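Planning the equipment budget for a small pick-and-place cell

Contents
Before you start
Step 1. Write the task sheet
Step 2. Split the budget into five lines
Step 3. Size the arm
Step 4. Choose the wrist camera
Step 5. Price the work surface and containers
Step 6. Check camera views before ordering the rest
Step 7. Place the orders
Revision notes

This guide covers a single-arm cell that moves light household goods between a table and one or more open containers. It was written for the Matar project and has been used since for two smaller cells. It assumes a bench location with power already in place. It does not cover mobile bases, conveyors or anything that needs a guarded enclosure.

Before you start

You need a task sheet, a floor plan with the bench position marked, and the name of the person who can sign for the purchase. If the money comes from more than one cost center, settle the split first. Suppliers will quote to a single billing address, and changing it later restarts the quote.

Step 1. Write the task sheet

Keep it to one page. List every object the arm has to pick up, with its weight and its smallest graspable width. List every container it has to place into, with rim height and opening size. Measure the containers you will use. Catalog dimensions are often given at the base, and tapered sides can add a lot at the rim.

State the cycle time you need and the one you would accept. For Matar we asked for 21 seconds per object and accepted slower on anything soft. The gap between the two figures decides whether you can buy the smaller arm.

Record the lighting at the bench, including windows. Do this at the time of day when the cell will run.

Step 2. Split the budget into five lines

Use the same five lines for every cell so that projects can be compared:

Arm and controller
Gripper and fingers
Cameras, mounts and cables
Bench, surface and containers
Spares and setup labor

Enter a figure in every line, even if it is a placeholder. Spares and setup labor is the line most often left blank, and it is where the Matar overrun came from. We had allowed for installation but not for the second round of camera mounting, and we had no spare wrist cable when the first one failed at the connector.

Do not move money out of the camera line to pay for a longer arm. If the arm does not fit its line, return to the task sheet and reduce the reach or drop the heaviest object.

Step 3. Size the arm

Add the weight of the heaviest object, the gripper, the fingers, the camera and the camera bracket. Compare the total with the rated payload at full reach. Some data sheets give only the best-case payload with the arm folded in. Ask for the curve.

For reach, measure from the planned base position to the far rim of the farthest container, then add clearance for the wrist to come down vertically over it. On our bench the far rim was 88 cm from the base. An arm that only just reaches will place objects at an angle and strike the rim.

We requested quotes from Funau and Sullau. Ask both suppliers the same written questions:

Is the controller included in the price?
Is the software license a single payment or yearly?
What does a replacement joint cost, and how long does it take to arrive?
Can a camera cable be routed through the arm, or does it run outside?
Who pays freight if the unit has to go back?

Put the answers in a table next to the prices. The cheaper quote in our case charged separately for the controller and was no longer the cheaper one once it was added.

Step 4. Choose the wrist camera

Three properties matter more than resolution at this scale.

Minimum focus distance. The camera sits close to the work. If the lens cannot focus at the distance between bracket and object, the last part of every approach is wasted.

Shutter. The wrist moves quickly between pick and place. A global shutter costs more but avoids skewed shapes. A rolling shutter can work if the arm is slowed near the objects and the bench is well lit. Either type will blur under a long exposure, so budget for a lamp before a more expensive sensor.

Field of view. A wide lens keeps the container in view for longer but shows it smaller and bends straight edges. Borrow two lenses if you can and test both at working height.

Allow for one fixed camera as well. A wrist camera alone loses the container whenever the arm turns away from it. The fixed unit can be inexpensive, provided it is mounted on something that does not shake when the bench is bumped.

Brackets are priced under this line, not under the gripper. We paid 187 dollars for an Eklow bracket with two sets of holes and used the second set within the week.

Step 5. Price the work surface and containers

A plain, pale, matte surface is the default. It costs little and makes colored objects easy to separate from the background. The drawback is that it offers nothing to judge position by when no object is in view. If your software needs fixed reference points, budget for printed markers and keep them away from the area under the gripper.

Check the surface for shadows with the lamp in its planned position. The arm and the wrist will both cast them. Two smaller lamps on opposite sides give softer shadows than one large one for about the same money.

Containers should be a strong color that none of the objects share. Openwork plastic baskets are light and cheap, but the slats show as alternating bright and dark bands, and simple edge detection may report them as many small objects. The options are to line the basket, to switch to a solid-walled bin, or to locate it by its rim. The third option costs nothing extra if the rim is thick enough to stand out.

Buy all the containers in one order and keep two unused. Molded goods change shade between batches.

Step 6. Check camera views before ordering the rest

Once the arm and wrist camera are on the bench, stop and record a few slow and a few fast passes before spending the remaining lines. Go through individual stills as well as the video. Playback hides blur that a single still makes obvious.

For each still, note whether the container is in view, how much of its rim can be traced, and whether the background carries any usable detail. A view like the following scores low on all three: the orange basket reaches in only at the lower right corner, a short arc of rim is visible, and the gray-white surface is too blurred and plain to give a position.
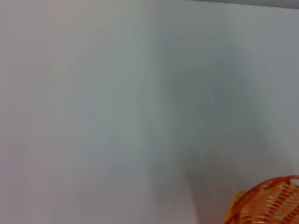
Step 7. Place the orders

Order in this sequence: arm and controller, wrist camera and bracket, bench items, fixed camera, then spares. Hold the last two until the Step 6 check has been signed off. If a large share of the stills score low, spend first on light, then on the lens, and only then on a second bracket or a different sensor.

Get the lead time in writing for each item. Our arm was quoted for June and the gripper fingers came later than the arm, which left the cell idle. Ask whether the fingers can be shipped separately or replaced with a stock set in the meantime.

Send purchase requests before noon on Friday if they are to go out in the next batch. Attach the task sheet, the five-line budget and the supplier table. Requests without the table are returned.

On delivery, photograph the crate labels before opening, check the contents against the packing list, and store the original packaging until the warranty period ends. Arms returned in other packaging may be refused.

Revision notes

Camera section rewritten after the Matar review. Supplier questions added by Omar Awad. The freight question is new in this version and should also be sent to suppliers with quotes still open.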